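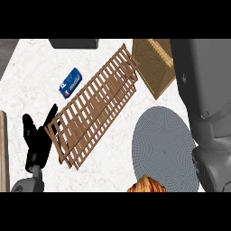

Why does homemade pasta crack when you dry it? The outside loses water faster than the middle, so the surface shrinks and pulls itself apart.

2025-06-26
By Fredy Benavides
3 min read
Filed under: Kitchen Talks, Flour & Dough

Speaker notes, Fulledwood evening

Start with the cracked noodles. Pass the bowl around, let people snap a few. Ask who has had this happen (hands will go up, they always do!) and then tell the October story: a whole batch of tagliatelle by an open window, lovely breeze, and by breakfast it was crumbs.

Slow is the word for tonight. Say it twice. A fan on full blast feels so clever and it's the worst thing you can do. Low air, cool room, door shut. I love this part because it costs nothing.

Next, shapes. Long noodles want space between strands. Nests are gorgeous but the center stays damp, so flip them after three hours and loosen them with your fingers. Little shapes like orecchiette are the forgiving ones – start there if you're new, please!

Flour: hold up both bags. Semolina and water dries hard and keeps well. Egg dough is richer and I adore it, but I freeze mine or cook it the same day. Someone will ask about egg dough in the cupboard. Tell them freezer, up to 6 weeks, and move on.

Testing for dryness. Break one piece in half and look at the middle. Darker in there means it needs longer. Do this live, with the two Erraji batches side by side, and wait for people at the back to come up and see.

If there's time: the broth trick from Grestelach. Short pasta, straight into the soup pot, starch and all. So good.

Questions. Then plates out, water should be boiling by now, check the salt.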